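Home Food Preservation, Unit 3: Blanching Vegetables Before Freezing
Handout for participants, evening course in Stultonby
Teacher: Toon Smits

Please read this before the practical lesson. You do not need to learn the numbers by heart, they are printed again on the wall card.

1. Why we blanch

Fresh vegetables contain enzymes, and these continue to work after the harvest. Cold slows them down but does not stop them completely. If you freeze raw beans in October, they can taste of hay in the spring. A short time in boiling water stops most of this activity. The color also stays better.

Blanching is not cooking. It is also not sterilizing, and a blanched vegetable must go into the freezer on the same day.

2. The pan and the water

Many beginners take too little water. When the vegetables go in, the temperature drops, and it should come back to boiling within one minute. For 200 grams of cut beans I use two liters. Work in small batches and keep the lid near you — you will need it quickly.

Corn on the cob needs more attention than beans or peas. The core is thick and holds the heat for a long time. Choose a pan in which the cob can lie under water over its full length, and count the time only from the moment the water boils again.

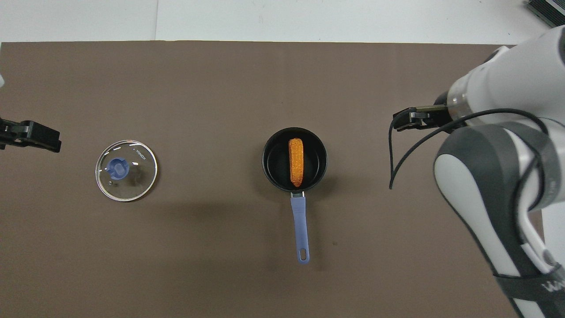

3. Cooling

Move the vegetables directly into ice water. The cooling takes at least as long as the blanching, and for corn longer. In the Gindetitz group last year we had many soft cobs, and the reason was always the same: too little ice.

Dry everything well on a clean cloth. Water that stays on the surface becomes ice and makes the pieces stick together.

4. Packing

Press the air out of the bag, close it, and write the name and the date on it. Leave a small space if you use hard boxes. Please do not fill the freezer with many warm packages at once.

Homework: blanch one vegetable at home, freeze half of it raw and half blanched, and write down the differences after 40 days.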